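Grilter Small Business Loan Data File

Kamari compiles lending records for community groups and local lenders. The file holds 3000 loan records from 14 counties, with 16 fields per record. Updated 12/23/22.

Format: CSV, with PDF field guide

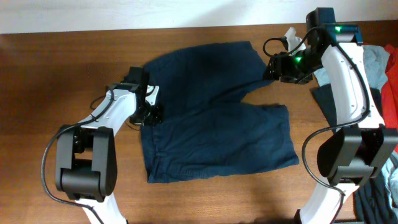
A subscriber at Tuncer notes that denial codes sort correctly only after the county field is set to text. The field guide now covers this setting.

License: single office, $330 per year. Census tract tables – sold separately as Kurkeseo – use the same county codes.
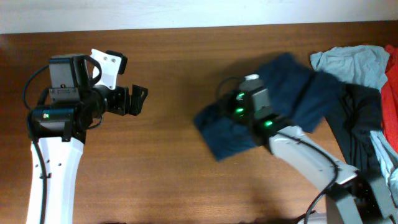
Delivery and Returns

Download link sent by email. No refunds after download.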